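Robot club takes on the living room

The Vungate High robotics club is teaching a simulated arm to tidy up, and its eight members can't get enough of it! Their virtual living room opened for practice in June, and the arm has already logged 681 runs at picking up toys.

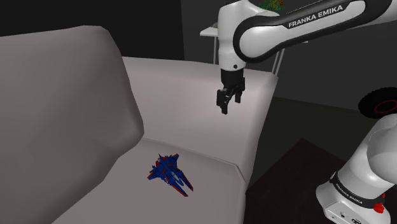 Next comes the Jerklow Cup, where teams get two minutes per pickup. The club wants a 70 percent success rate by then. New members are welcome Friday after school.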